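Search this site Go Random article

Lamley Open Bench

The Lamley Open Bench is a yearly public demonstration of robotic computer dismantling, held at the Matar works in Rernbridge on a Saturday in May. It is known locally as "the Unscrewing," although very few screws are involved, and it has drawn a loyal following among people who enjoy watching a machine do slowly what they could do quickly.

Background

Matar began as a repair shop for office equipment and moved into recycling when the offices stopped repairing things. Its engineers wanted a robot that could take reusable parts out of old desktop computers, and the owners wanted the neighbors to stop asking what the noise was. The first open day was meant to serve both ends. Posters promised "the future of work." The future was delayed by 207 minutes while somebody looked for a network cable.

The event takes its name from Lamley, the street on which the works stands, and has no connection with the village of the same name, whose parish newsletter has pointed this out twice.

The demonstration

Visitors stand behind a rope and watch an arm at a workbench backed with ribbed metal. The computers are ordinary Dell desktops, opened up and laid on their sides. Much of the program concerns the drive caddy, a blue plastic tray that holds a hard drive and that most owners of such a computer never meet. 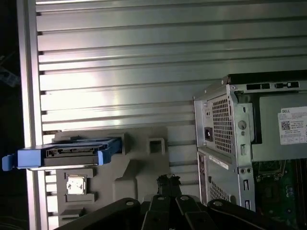
Programs printed for the day allow 300 seconds for each caddy, a figure the regulars treat as a kind of poetry. Applause is customary when a part changes place, and the staff have given up discouraging it. Children are usually the first to ask why a person couldn't do it. The standard reply, given by lead engineer Devendra Semwal at every open day so far, is that a person could, but would want lunch.

Semwal also gives the midday talk, "What a Hand Knows," which covers grip force, the flex of cheap plastic and his low opinion of latches. It is scheduled for half an hour and has never been held to it.
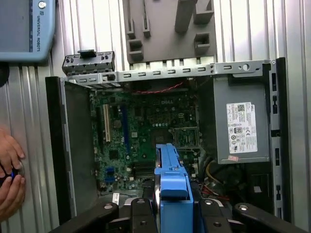

The afternoon is given over to questions and to the Mellance Cup, a contest in which visitors take apart the same model of computer by hand. The cup is a coffee tin. A protest over the use of a butter knife was upheld one year and overturned the next.

Attendance

The works can hold 438 people under its fire permit, and the rope line is closed well before that. The organizers have claimed a total of 2,000 visitors over the life of the event. This includes people who came in to ask for directions.

Reception

The Rernbridge local paper called the first Bench "educational in parts" and the second "again educational." Later coverage has been limited to the parking.

This page was last updated on 30 September 2018

Related articles
Matar works
Mellance Cup
Rernbridge, public events in
Drive caddy
Lamley (disambiguation)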